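# Laundry corner, Drotside flat

Notes and pictures from the back room of the flat in Drotside, where the clean clothes get sorted before they go into drawers. The room is small and mostly plain. We moved over from Gristbridge in September with 32 bags of clothes, and a good part of that has passed through here since.

The method is simple. Tops come first, then pants, then anything that needs mending. Sweatshirts are the slow part — they take up the most space and the sleeves never want to stay put. The red Bulls top is a regular in the pile.
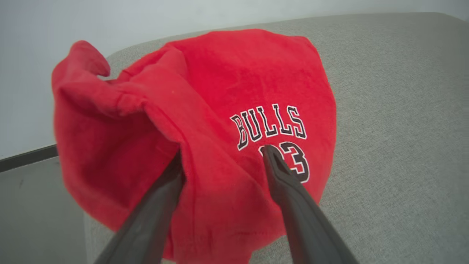
Heavy tops get folded in thirds, sleeves to the back, with the print facing up so it can be found in the drawer. Thin shirts are rolled. Socks go in a bag of their own and wait until the evening.

We looked at a folding table from Lanz and a shelf unit from Bendisik for this room. The table was 124 dollars and the shelf was nearly 879 with delivery, so neither one was ordered. A soft gray surface does the job for now, and it is a good height for working sitting down.

The walls were left as they were. They are pale and have no pattern, which helps when matching dark colors late in the day. Paint may come later. Before that, the corners need a wipe and the metal at the base needs checking for loose screws.

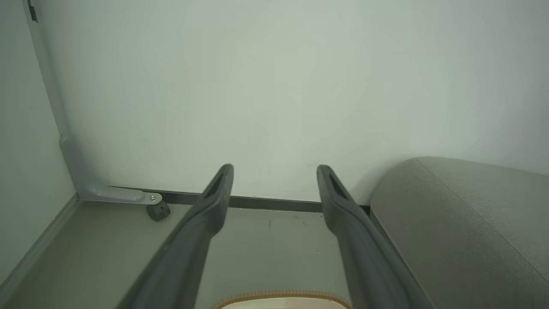
*White back wall and the inside corner, with the gray L-shaped bracket at lower left.*

The other 2 rooms have their own pages. The hallway closet will be added once the winter coats are out of their bags.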